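她一天叠五小时衣服,公司要把叠衣服这件事交给机器

采访约在下午四点半,Hậu Vi迟到了十分钟,进门先找水喝。手腕上还贴着膏药。她说刚交完班,数据没传完,人先出来了。

她在Brarka干了一年多,之前在Suwannarat的洗衣工厂,分拣、熨烫、打包,哪缺人去哪。Suwannarat给酒店和月子中心洗布草,旺季两班倒。今年三月,厂里上了第一条半自动折叠线,床单、浴巾走机器,人从十一个减到四个。她不在那四个里面。

“也没有吵架,就是组长拿张纸念名字。念完了,剩下的人站着不动,不知道是该回去干活还是该去换衣服。”

换到Brarka是前同事介绍的。两头重叠过一阵,白天在厂里,周末去Brarka试工,三月以后才算正式过来。招聘上写的是“家务动作采集员”,她当时以为是家政。

“我问要不要带围裙。”她笑。

工作说起来简单。一手一个夹爪,手握着,扣扳机,夹爪就合上。去叠衣服、铺衣服、把袖子翻出来。夹爪上的镜头全程录,录下来的东西拿去训练机械臂。地点不固定,有时在公司搭的样板间,有时租民房。她更喜欢民房。

“样板间太干净了,衣服都是新的,一抖就平。民房的床有软有硬,有竹席,有窗帘,下午太阳进来晃眼睛。工程师说就是要这种。”

一段叫一条。一条从衣服乱着开始,到叠好放下结束,中间掉了、夹歪了不许用手去扶,要用夹爪自己救回来。救回来的也算,救不回来作废。她那个组目标是每周400条。

400条多不多?

“看衣服。T恤快。毛巾最快,毛巾是送分的。连帽的最讨厌。帽子是立体的,它不听话,你压下去它又鼓起来。袖子也是,夹袖口它拧着,得先把它甩开,又不能甩,甩了画面糊,审核打回来。”

打回来多少,她不肯说具体数。只说第一个星期差点不想干了。

“用自己的手叠一件衣服,我闭着眼都行,在厂里叠了那么久。换成夹爪,两根指头,硬的,没有感觉。布夹没夹到,全靠看。我一个熟练工,一下子变成小孩子拿筷子。”

后来找到窍门。夹布不要夹尖,要夹深一点,先提一下看重量,再走。左手压,右手拉。她在桌上用两支笔比划给我看,比得很快,我没记全。

她说最有意思的地方是,公司一开始给过一份标准动作,三页纸,是工程师写的,先对折再对折。她们几个洗衣厂出来的照着做,怎么做怎么别扭。后来有一次例会,她当场用夹爪叠了一遍厂里的叠法,从领口往下,先收袖子,背面朝上。工程师看完没讲话,过了几天,标准改了。

“改完以后文件上写的是‘第二版’,没写谁的。”

介意吗?

“有一点。不是钱的事。”停了一下,“好吧也是钱的事。”

钱的部分,她讲得比较直。Brarka按条结,有底薪,比洗衣厂的到手高一点,但没有夜班补贴,也没有年终。合同是一签半年。膏药自己买。夹爪拿久了,虎口和手腕先疼,然后是肩膀。组里后来自己定了规矩,每四十分钟停一次,这条公司没写,也没反对。

我问她知不知道这些数据最后去哪儿。

她知道。客户名单不公开,但是培训的时候放过一段演示,一台叫Pirkix的双臂机器人在叠浴巾,叠得慢,一条浴巾叠了快两分钟。做这台机器的公司叫Grarnetti。她认得视频背景里的推车,蓝色的,轮子上缠着胶带。

“Suwannarat的推车。胶带是我们缠的。”

她当时没出声,回家路上给前同事发了条语音,说你们那个推车上电视了。对方回,不是电视,人家上个月就来装机器了。

等于说,她现在教的机器,可能会去她原来的厂,站在原来的位置上。这个问题我不太好问出口,她自己说了。

“你是想问我觉不觉得自己在挖坑。我想过。我妈也问过。我不教,别人也教,这话大家都会说,我不太喜欢这个话,太方便了。可是房租也是真的。”

她又说,折叠线上的那四个人,她们现在的活也不是叠了。一个看屏幕,一个专门处理机器吐出来的,就是机器叠坏的、认不出来的,婴儿连体衣、带绑带的浴袍之类。另外两个喂料,把布一条一条挂上去。喂料是最累的,以前是人等活,现在是活等人,机器的节奏不会慢下来。厂里贴了张表,每班3,000件,过了有奖金,没过也不扣,“但是表贴在那里,你就会看。”

有没有变好的?

有。她想了想。夏天熨烫间不用站那么多人了,那里面以前有人晕倒过。搬湿布草也少了。前同事腰好了一些。她说这些的时候没有犹豫,看得出来不是客套话。

“机器该干的就让它干,湿的重的烫的。我不心疼那个活。我心疼的是有些人四十几岁,除了这个活没别的活。”

Brarka组里现在连她五个人,三个从洗衣厂来,一个以前在服装店做陈列,还有一个刚毕业。刚毕业的那个最快,打游戏打的,手很稳,就是叠出来不好看。陈列出身的叠得最好看,最慢。审核系统不看好不好看,只看有没有完成。为这个吵过。

“她叠完那个领子是正的,一条线。系统给她的分跟歪的一样。她气死了。”

后来呢?

“后来她还是叠正的。”

公司方面,我联系了Brarka的项目负责人,对方不愿具名,电话里讲了不到一刻钟。大意是采集员的经验“非常宝贵”,公司正在考虑设一个“动作设计”的岗位,从采集员里面选。什么时候设、选几个,没说。关于署名,他说标准文件本来就不署名,工程师的也不署。我把这话转给Hậu Vi,她说哦。

关于手腕劳损,负责人说夹爪的新版会轻一些,手柄角度也会改。Hậu Vi说这个她听过两回了。

Grarnetti没有回复邮件。Suwannarat的前台说让我下周再打。

聊到后面她放松了一些,开始讲怪衣服。有一批旧衣服是收来的,每件贴了编号,她记得1901号,一件毛衣,口袋缝死了,里面有东西,硬硬的,谁也没拆。机器以后要是碰到这种怎么办?她问我,我也答不上来。

还有一件事她提了两遍。她现在在家叠衣服,会先找边,找到边再找角,眼睛先走一遍。以前不会。以前手自己就叠了。

“我教它,它也把我改了。我现在叠自己的睡衣都像在录像。”

她还说组里的人开始用夹爪的词说话,叫人递个东西说“夹一下”,谁手机掉了就喊“作废”。刚毕业那个喊得最响。

合同到年底。续不续,她说看手腕,也看那个动作设计的岗位是不是真的。她报了一个夜校的电工班,上了两次课,第三次因为赶条数没去成。如果续,她想提两件事,休息写进合同,标准文件上写名字,写小组的名字也行。

走之前她看了下手机,群里在催明天的衣服清单。又是连帽的,她说。

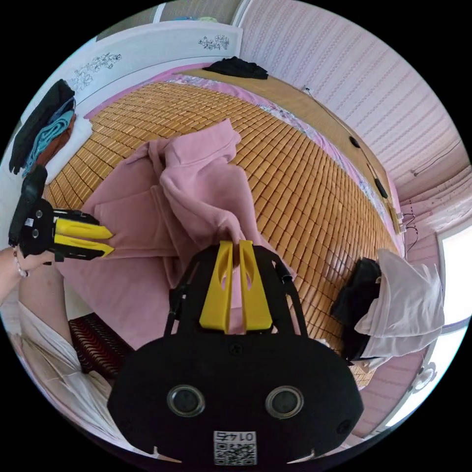
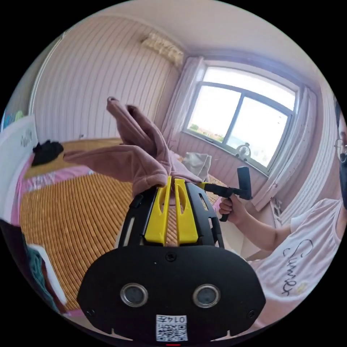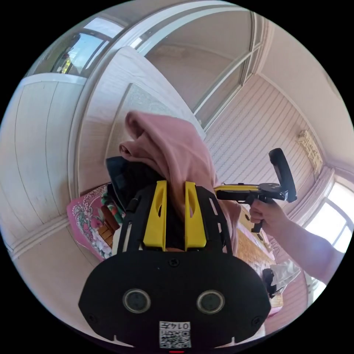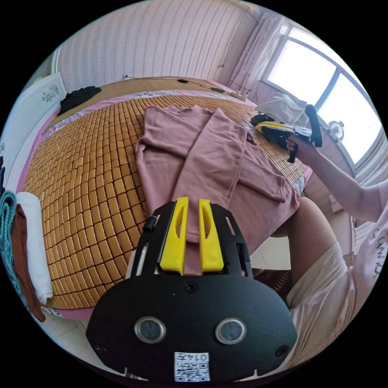
采集作业中,手持夹爪处理粉色系织物。

采写于2025年10月24日。文中几家公司的的说法以电话和邮件为准,有更新再补。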